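Progress report to the Onia Fund, second half of the grant year
16 December 2005
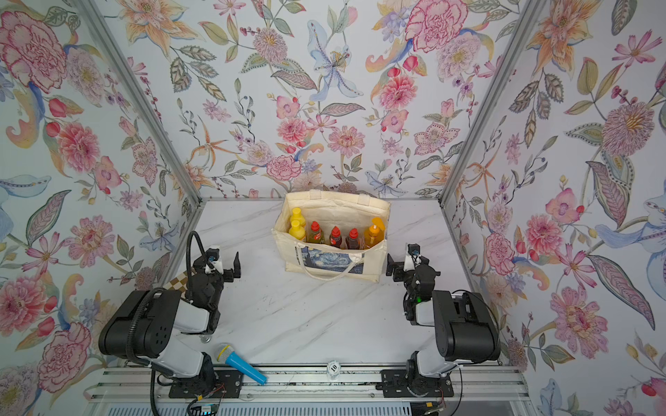 Canvas tote bag with a "Starry Night" print.

## Summary

The Lawal Reading Project lends books by mail and by van to households in the Grerotia valley that are more than an hour from a public library. This report covers the period since our June report. Lending is up, the second van route is running, and the catalog work is behind schedule. We are not asking for a change to the total grant, but we do ask to move a small amount between budget lines (see Budget).

## Lending

At the end of November we had 236 registered households. The June report gave a target of 200 by year end, so we are past that. Most of the new households came from the upper valley after the Reltow stop opened.

Mail lending is still the larger part of the work. A household fills in a request card, we pack up to four books, and they come back in the same mailer with prepaid postage. Large print and children's picture books go out faster than we can restock them. Westerns and cookbooks are steady. We have had almost no requests for the reference titles bought last winter, and we do not plan to buy more.

Losses are low. We wrote off 37 books in the period, most of them damaged by damp in one storage closet. The closet has been emptied and the shelving moved to an inside wall.

## Van routes

Route A has run on its usual timetable, apart from two cancellations for ice in November.

Route B started in September. It has 4 stops, the last one at the Reltow grange hall. The first month was slow. We had put notices up at the feed store and the post office, but the printed times were wrong on one batch and people came an hour early. New notices went out in October and turnout has been better.

The van needed a new alternator and a set of rear tires. Both were paid for out of the repair line, which now has very little left in it. We expect to need brake work in spring.

## Catalog

The plan was to have the whole collection entered in the computer by now. We are nearly 74 percent done. The part-time position was vacant for seven weeks, and the donated books took longer to enter than purchased ones, as many have no ISBN and must be typed in by hand. Fiction and children's books are finished. Local history, farming and health are not. The new completion date is the end of March.

Until then we are keeping the card drawers up to date alongside the computer records. This doubles some of the work, but households still phone in asking for titles and the cards are the only complete list.

## Budget

Spending is within the total. Postage is over its line after the increase in mail lending, and staff costs are under because of the vacancy. We ask permission to move the unspent wages from those seven weeks to postage and van repair, in equal parts. The detailed statement is attached as Schedule 1.

The matching gift required under section three of the agreement was received in full in October.

## Problems and open questions

- The lease on the sorting room ends in June. The owner has offered a renewal at a higher rent and we are looking at a room in the old Grerotia school.
- Two households on Route B have asked for Spanish books. We have fewer than a shelf and would like advice on suppliers.
- Overdue reminders are still written by hand. They should come off the computer once the catalog is done.

## Next period

Work planned through June: finish the catalog, settle the sorting room, replace worn picture books, and send a short survey to every registered household with the April mailing. Survey results will be included in the final report.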